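How long does a consulate get to answer a public complaint before it counts as ignoring you?

Posted in Foreign Affairs & Embassies by driftwood_pam

Our town is twinned with Drondach. In March the Drondach consulate posted that our joint river festival was canceled, which was news to those of us holding 134 folding chairs for it. I replied politely under the post. By dinnertime there were 160 comments, most of them from people who couldn't find either town on a map, and the consulate has said nothing since except to wish everyone a happy cheese week. Is there a rule about this? Do I write a letter like it's 1910?

ottoman_footstool

No rule that I know of. I worked the front desk at a trade mission in Broltivmont for years, and the person running our account was allowed to post holidays, visa hours and pictures of the ambassador near a tree. Anything with an opinion in it went back to the ministry for approval, and by the time it came back the argument had moved on to something else.

What I'd do, in this order:

1. Stop replying in the thread. Comment 161 will not be the one that moves them.

2. Write to the cultural section by email, one page, with a screenshot of the post and the date of your last agreement with them. Ask one thing: is the festival canceled, yes or no.

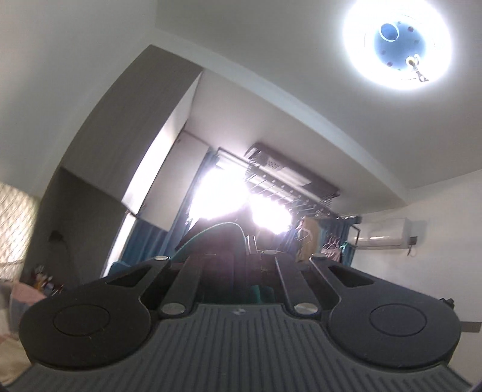 3. Copy your own mayor's office. Consulates are slow with the public and surprisingly quick with anyone who has letterhead.

4. Wait. Ours took about 45 days on a good run. If your festival is sooner than that, phone before 10 in the morning, while somebody is still picking up.

bluegill77

embassys dont care about facebook. my cousin got blocked by one for asking about parking

lentil_diplomat

Mostly agree with the footstool, but I wouldn't give up on the public side completely. When Bamasley had its mix-up with Owino over the student exchange, the town put out its own short statement, very friendly, no blame. It got maybe a tenth of the attention the fight did, but the local paper quoted it and the consulate shared it two days later as if it had been their idea. Let them have that. Keep the chairs until you get something in writing.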